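Open Rails: How Hartley Residents Are Rethinking the Closet
2024-09-13

The Hartley Housing Association manages 917 apartments, most of them built before the war and few with a closet deeper than a coat. Since June, its home advice office has encouraged tenants to keep everyday clothing on a freestanding rail, and 23 households have taken part in the first season.

Bradley Catterall, who directs the office, said the aim is modest. "We ask people to hang what they wear in a given week and to fold or store the remainder," he said. "A rail is honest about how much one owns."

The office's guidance covers placement as well as quantity. Heavy items such as denim go at one end, directly over the legs of the rack, and lighter garments fill the space beside them. Plastic hangers in several colors are recommended for shared homes – each member of the family keeps to one color.
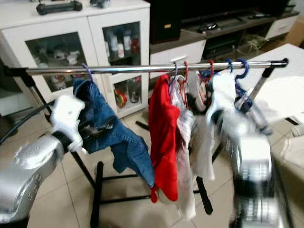 Should jeans be hung or folded?
Either method is acceptable. Jeans hung by the waistband or over the bar of a sturdy hanger keep fewer creases, while folded pairs take up less of the rail.

Long garments call for more care. The association advises tenants to check that hems clear the floor, particularly on tile, and to leave a hand's width between the rail and any glass-fronted cabinet so that the doors can open fully.

A second season will begin at the Drenley buildings, where about 200 tenants have asked for the printed guide. Copies are available at the Hartley office on weekday mornings.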